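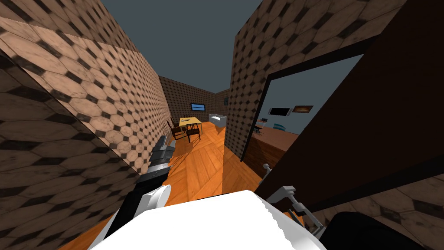 Decha Phuthong replied to my grumble yesterday that I should go and see the thing before slagging it off, and that a robot getting through a door in simulation is harder than it looks from a sofa. Fair enough. I went. Thread follows.

Open day at Weltley, the Wamwood site. Free, you book a slot, they give you a lanyard and a biscuit. Mine was the half past ten. About twenty minutes of talk, then the demo, then questions, then the gift table.

First thing to say is that most of what you're shown is on a screen. The robot lives in a made-up flat with a corridor, a room at the end with a table and chairs and a telly, and a door on the right with another room behind it. You watch from where its head would be, arms out in front of you.

The job it's given is doors. Go along the corridor, get the door open, go through, don't hit anything. It has a proper lever handle to deal with, and I'll give them that, because plenty of demos I've sat through had a door with no latch on it at all.

Gion Lehner did the talking. Likeable, quick, answers what you ask. He said they'd run 979 attempts at the door task in the current version of the flat. I asked how many worked. 853.

So that's 126 goes where it didn't get through. Somebody behind me said "that's brilliant". Is it? If I failed to get through my own kitchen door one time in eight I'd want a word with someone.

To be fair to Gion, he didn't dodge it. He said a lot of the failures are the gripper slipping off the lever, and some are the arm on the other side clipping the wall while the robot is busy with the handle. I'd like to have seen those. We were shown one run and it was a good one. They always are.

I asked whether we could pick a run at random. The answer was a polite no, the viewer wasn't set up for it. Two of us asked. Same answer.

Now the walls. The corridor is done in the same tile, hexagons and little dark diamonds, up both sides of the corridor. Parquet floor. I asked if it had ever been tried in a place with plain walls, a carpet, a bag left in the way, bad light. "Some of that" was what I got. I wrote it down as that.

Nor does anybody live in it. My hall has shoes, a bike, a radiator, post. At my mum's there's a dog who lies across the one doorway you need. I realise you have to start somewhere but the talk was called "Ready for the Home", and I didn't choose the title.

The real robot was in the next hall behind a rope. It stood there. We were told it would be doing the same door "in the flesh" at the February open day. When someone asked why not today, there was a mention of a part from Aebischer being on order. Fine, parts get held up. Put it on the booking page though, a few people had come over from Ciswood on the bus.

Price came up, of course. No figure given. There's a pilot planned for 233 homes and the families won't pay during it. After that, "we'll see what people value". I've heard that one from a broadband firm.

Things I liked, so I'm not accused of being a misery again:
The arms. Watching the two of them held at different heights while the body goes along is very absorbing.
The staff. They clearly work hard and none of them read off a card.
The biscuit.

Things I didn't:
One run, chosen by them.
"In the flesh" robot doing nothing.
A leaflet which says it "opens any door". Any door! I asked Gion about that too and he pulled a face and said he hadn't written it.

Decha, since you'll ask: yes, it's harder than it looks. I came away believing that more than I did on the way in. I also came away thinking it's a long way from my mum's hallway, and the leaflet says otherwise.

They reckon around 3,000 people will have been through the open days by spring. If you go, ask to see a failed one. Ask early, before the questions get taken over by the man who wants to know if it can do ironing.

I've booked for February. Will report back if the rope comes down.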